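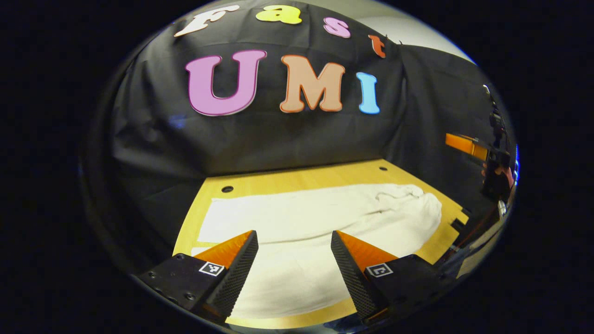
Llevo tres semanas leyendo el borrador de buenas prácticas para recoger demostraciones con pinza de mano que circula Norkia. Son 20 páginas. Voy a comentarlo por partes, con más dudas que aplausos. Hilo.

Empiezo por lo que me parece bien, para que no digan. El capítulo de marcadores está escrito por alguien que se ha peleado con ellos. Pide comprobar que los dos se leen con los dedos abiertos y con los dedos cerrados antes de cada tanda, y guardar esa comprobación junto a los datos. Firmo debajo.

También me gusta que obligue a anotar qué pinza es la izquierda y cuál la derecha en tareas a dos manos. Parece una tontería hasta que heredas un conjunto ajeno y te pasas una tarde entera intentando deducirlo.

Y aquí se me acaba el entusiasmo.

Apartado 4, «entorno controlado». Recomienda fondo oscuro y uniforme, mesa despejada, un solo objeto de trabajo. Muy bien para doblar un paño sin distracciones. Pero el texto llama a eso «condiciones representativas». ¿Representativas de qué? ¿Quién dobla paños delante de una tela negra en su casa?

No digo que el fondo negro esté mal. Yo lo uso. Digo que un documento que aspira a ser norma tiene que llamar a las cosas por su nombre: condiciones reducidas, cómodas, de laboratorio. Luego cada cual que decida hasta dónde generaliza.

Además la tela negra tiene arrugas, y las arrugas cambian cada vez que alguien la roza. El borrador dice «uniforme» y se queda tan ancho. Si el fondo forma parte del protocolo, que diga cada cuánto se estira, quién la estira y si se apunta. Si da igual, que lo quite.

Con los tejidos pasa algo parecido. «El paño se colocará extendido.» ¿Extendido cuánto? Entre liso del todo y con un lado hecho un gurruño hay un mundo, y para una política que aprende a agarrar un borde ese mundo es casi toda la tarea.

Ilse Buschmann propuso en los comentarios una escala de estado inicial de tres niveles, con fotos de referencia. Le contestaron que «complica la adopción». Claro que la complica. Para eso se escriben las normas, para ponernos de acuerdo en lo que da pereza.

Ahora el capítulo que de verdad me enfada: el del operador.

Dos párrafos. DOS. En un documento sobre datos que salen enteritos de las manos de una persona. Uno habla de «formación adecuada» y el otro de «pausas regulares». Ni cuánto dura la formación, ni cómo se sabe que ha servido, ni cada cuánto son las pausas.

He hecho tandas de más de 7 horas con una pinza en cada mano. A partir de la tercera hora agarro distinto, suelto antes, corrijo con la muñeca lo que por la mañana corregía con el brazo. Eso queda en los datos. Nadie lo etiqueta.

Atieno Mbwambo lleva tiempo pidiendo que se registre la hora dentro del turno para cada episodio. Es un campo. Un número. Cuesta lo mismo que apuntar la versión del software, que sí es obligatoria.

Sobre los cables: el borrador dice que «no deben interferir con el movimiento». Lo he leído en voz alta en el laboratorio y se han reído. El cable siempre interfiere algo. Prefiero una regla fea y comprobable — por dónde sale, dónde se fija, cuánta holgura — a una frase bonita que todo el mundo incumple desde el primer día.

Los fallos. Anexo B: «los episodios fallidos se descartarán». ¿Todos? ¿Quién decide que es un fallo? Si el paño queda doblado pero torcido, ¿entra? En Vutham los guardan aparte con una nota corta y a mí me parece lo mínimo. Tirar los fallos hace que cualquier tarea parezca más fácil de lo que es.

Y relacionado: el texto pide declarar cuántos episodios se publican y no pide declarar cuántos se grabaron. O sea que puedes decir «3,000 demostraciones» sin contar lo que se quedó por el camino. Ese cociente debería ir en la primera línea de la ficha.

Sobre la rapidez. Hay una obsesión en el sector con que recoger datos sea cada vez más rápido, y el borrador la compra entera: tiene hasta un indicador de episodios por hora. Si pones un indicador de velocidad y ninguno de calidad, ya sabes lo que te van a entregar.

Thomas Ruggiero me dice que exijo demasiado para una primera versión, y que si esperamos a tenerlo perfecto cada grupo seguirá con su hoja de cálculo. Tiene parte de razón. Pero las primeras versiones se quedan. Yo sigo usando una plantilla de seguridad que era «provisional» cuando entré.

Seguridad, por cierto: el borrador da por hecho que, sin robot en la mesa, no hay riesgo. No te va a aplastar un brazo, de acuerdo. Te vas a cargar el hombro. No aparece ni el peso máximo de la pinza ni la altura de la mesa.

Me preguntan por privado si es verdad que Thiele ya lo exige a sus proveedores. No lo sé. Si lo hace, me gustaría saber cómo audita lo de «formación adecuada», porque yo no sabría ni por dónde empezar.

Lo que he mandado como comentario formal: escala de estado inicial para objetos deformables, hora de turno por episodio, recuento de grabados frente a publicados, y cambiar «representativas» por «controladas» en todo el apartado 4.

El plazo de comentarios se cierra en noviembre. Si recogéis datos con las manos y no solo los entrenáis, escribid, aunque sean dos líneas. De momento casi todo lo que he visto en la lista viene de gente que no ha sujetado una pinza en su vida.

Añado, que me lo recuerda Heike Voß: el borrador tampoco dice qué hacer cuando se cambia un dedo gastado a mitad de una colección. Nosotros recalibramos y abrimos carpeta nueva. ¿Vosotros?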